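Pastside Papers: how a wallpaper repeat is worked out

Posted 23/08/2020

Most people choose wallpaper by the flower. The head of design at Pastside, a pattern studio with a print room in Vorncombe, chooses it by the repeat, the vertical distance after which the drawing begins again.

"The repeat decides how much paper you throw away," she says. "It decides whether the joins show. If it is wrong, good drawing will not save it."

She trained as a textile draftsman and moved to wallpaper when the mill where she worked closed its design office. The studio now keeps 796 patterns in its archive, most of them florals, and adds a handful each year. Our conversation was mainly about the large ones.

A floral of the dense type begins as an ink drawing on tracing film. The outline is drawn first and the color is laid in on a separate sheet, so that either can be corrected without touching the other. The film is then cut across the middle and the halves are swapped, which brings the outer edges together in the center. Any gap or collision is drawn out at that stage.

"You do that vertically and then horizontally," she says. "On a crowded pattern I expect to do it four or five times. A gap you did not notice on one sheet becomes a stripe on a wall."

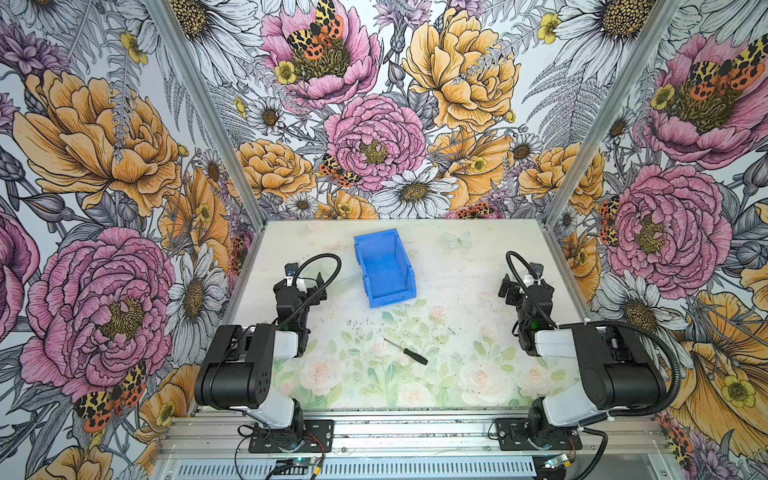 Large-scale floral paper on three walls, with aluminum posts at the corners.

The stripe is the fault she looks for most. It appears when two pale areas fall in line at the same height in every repeat, and it cannot be seen on a sample book page. For this reason the studio prints three full drops of every new design and hangs them side by side before anything is released. The drops stay up for two weeks. They are looked at in daylight and under lamps, from across the room and from the doorway.

Plellstead, the studio's best-known floral, failed that test twice. In the first version the largest blooms all faced left. In the second they had been turned, but the leaves between them formed a diagonal that ran from baseboard to ceiling.

"A diagonal is not always a fault," she says. "A half-drop match will give you one by design. This one was steeper than the match, so the eye followed it and then lost it. We took out one leaf and moved two others."

The half-drop needs some explanation. In a straight match, each strip lines up with its neighbor at the same height. In a half-drop, the second strip is lowered by half a repeat, and the pattern returns to its first position on the third. It spreads large motifs more evenly. It also uses more paper, and she would like sellers to mention this before the customer measures.

Her advice on measuring is brief. Take the wall height, add a margin for trimming, and round up to the next whole repeat. Multiply by the number of strips. Do not subtract for a window unless it is wider than two strips. Check that every roll carries the same batch number, and order one roll over.

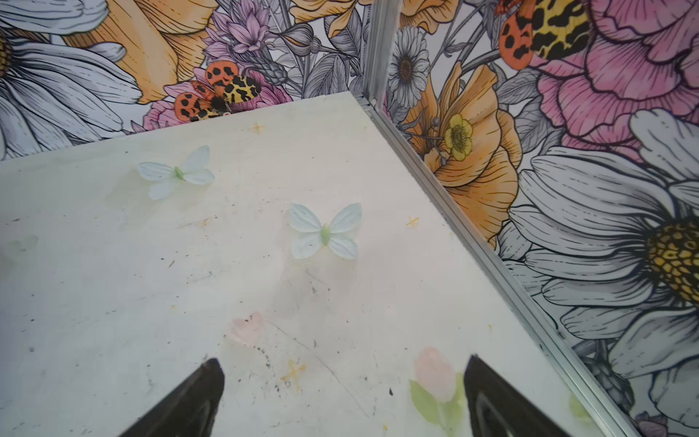 Corners, she says, cause more complaints than any other part of a room. A strip should never be wrapped whole around an internal corner, as few corners are plumb and the paper will pull away or crease. The usual method is to cut the strip lengthwise so that a narrow margin turns onto the second wall, then hang the remainder over that margin against a fresh plumb line. A sliver of pattern is lost in the overlap.

"With a busy floral you will not find the loss unless you look for it," she says. "With a geometric you will see it from the hall."

The studio prints on a nonwoven base bought from Godoy, a converter that supplies it in master rolls. It does not expand when pasted, so the paste goes on the wall and the strip is hung dry. The older pulp papers had to soak first, and two strips soaked for different times would not match at the foot of the wall.

Asked what is next, she mentions a smaller version of Plellstead, redrawn for narrow rooms. Simply reducing the artwork made the outlines too thin to print cleanly, so each line is being inked again. The first three drops are due to go up at the end of the month.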